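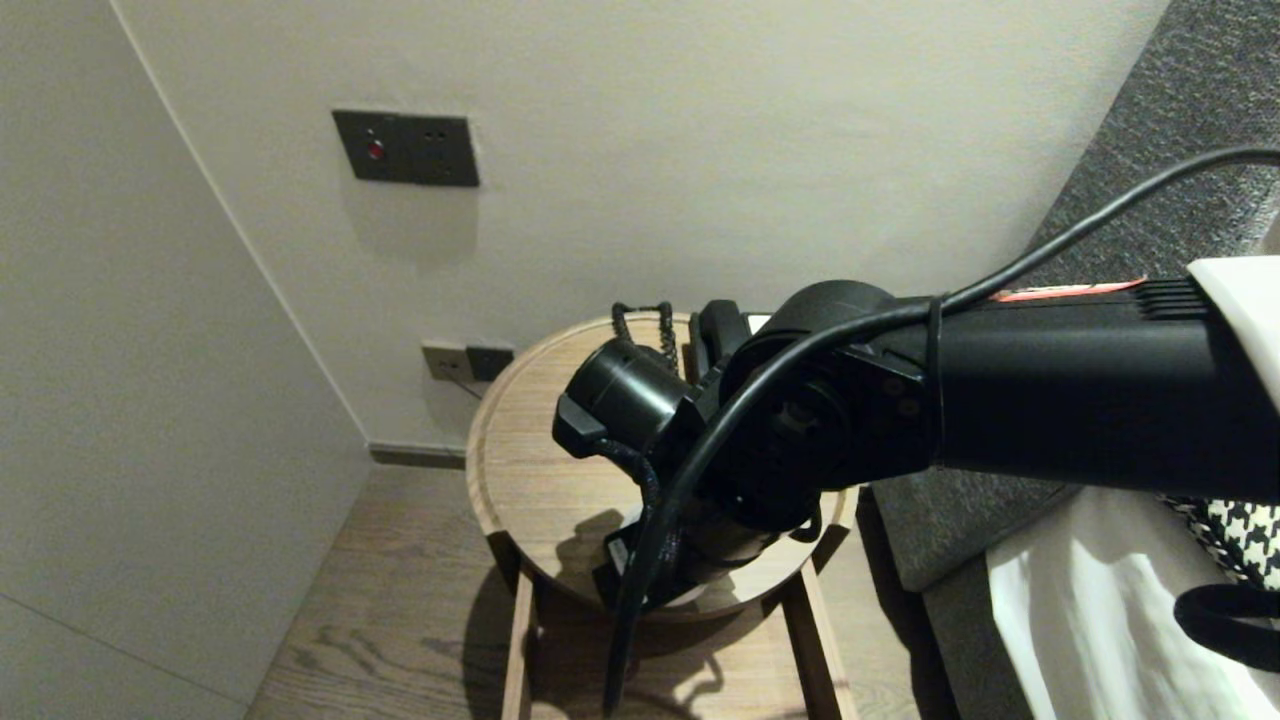

Wobble in a round bedside table on plank flooring. I look after the furniture for a small guesthouse, 26 rooms, all fitted with the same round table from Kellix. On most of them one leg ends up light on the floor. Press the edge of the top and the table rocks toward the bed. The raised rim keeps a pen from rolling off, so guests don't complain much, but a desk phone goes on top and every key press gives a small knock. The table stands in the corner under the dark gray wall plate with the red light, and I can't move it far, as the phone cable is short and the bed takes up the other side.

What I have tried so far:

Rotating the table in place. Helps in some rooms, does nothing in others.
Tightening the frame screws. They were already tight.
Felt pads on all the feet. Worse after a few weeks. The felt packs down unevenly.

Two points I'd like settled. First, what is the right way to shim one foot on a slim leg so that it stays put when the floor is mopped? Second, the phone sits on the lid, and housekeeping wants to use the space under it for spare pillowcases. Is it reasonable to keep a corded phone on a lid that has to come up?

Posted by: lowshelf_maint
Asked in November, viewed 3,715 times

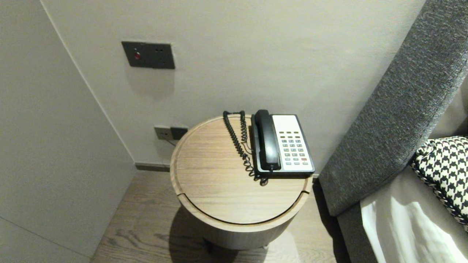

Guest Room Furnishings Team, Nemell Community Help

tangent_plane

Shim first. You have slim feet on planks. A foot that size can land on a plank joint, and if the two boards are at slightly different heights you get exactly this rock. Check before you blame the table. Carry it to a surface you know is flat, such as a stone counter, and press the rim at several points. If it sits still there, the table is fine and the floor is the cause. If it rocks there too, the frame is out of true.

Floor at fault:

1. Set the table in its final position, phone on, seam facing the way you want it.
2. Find the light foot by sliding a strip of paper under each one. The foot that lets the paper through is the one to pad.
3. Fold paper until the rock stops. Measure the fold. That is your shim thickness.
4. Cut a hard rubber or nylon disk to that thickness, slightly smaller than the foot, and glue it to the foot. Do not glue it to the floor.
5. Mark the underside of the table so whoever moves it can put the same foot back in the same place.

Frame at fault: loosen all the frame screws half a turn, load the top with something heavy, let the feet settle on the flat counter, and tighten in rotation. You said the screws were tight. Tight screws will hold a twisted frame in its twist.

Skip felt. It is made for sliding and it soaks up mop water.

On the lid, I would leave it closed. A desk phone with the handset in its cradle and the coiled cord hanging along the side of the base is not something to pick up every time someone wants a pillowcase. The cord drops behind the table and then you are on your knees between the wall and the headboard. Put the linen in the closet.

prelliauser

we have the Prellia ones at work, very similar. just put a coaster under the leg
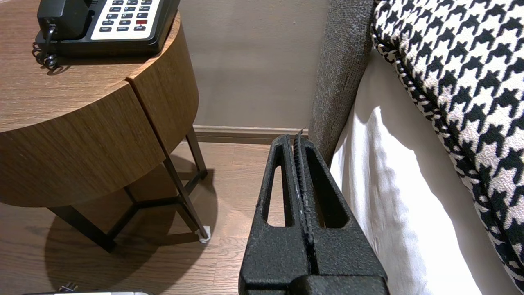 Reading time: 4 minutes

gap_and_shim

I agree with most of the first reply, but not on gluing the disk straight away. Test it for a week with a temporary pad. Ours were wrapped, like the crumpled whitish pad around the foot of the middle leg, and a wrap is fine as a trial. As a permanent fix I don't like it. It has no fixed thickness, it picks up grit, and it shows from the bed side. If the grit gets under it you will see an arc of fine scratches in the floor finish.

Some notes from doing this in a building with 400 of these.

The crossbar sits low. Run the vacuum head along it, never under it. Housekeeping lifting the front legs to clear the bar is a common way for the rear foot to get shifted off its pad.

Leave a gap between the table and the bed. If the curved side touches the headboard, the bed will push the table each time someone sits up, and no shim will survive that. A hand's width is enough.

Buy the nylon disks by the bag. We use the Onyeka assortment, which comes in four thicknesses. A bag of 3,000 was far too many, so get the small one. Scuff the disk and the foot with sandpaper before gluing or the disk will peel off on the first wet mop.

As for the lid, it depends on how often it gets opened. Once per guest change is workable if the phone comes off first and goes on the bed with its handset. Daily is too often. If you do allow it, dress the cable so there is slack behind the table, and tell staff to set the lid back with the phone toward the wall. A phone near the front edge gets dragged by its coil when a guest answers lying down.

Also check that the lid itself isn't the source of the knock. Hold the body of the table still and press only the rim. If the top moves and the body doesn't, you need thin bumpers under the lid and the feet can be left alone.

lowshelf_maint

Checked three rooms with the rim test. Two were the floor, one was the lid. Ordering disks and bumpers. Linen is going in the closet.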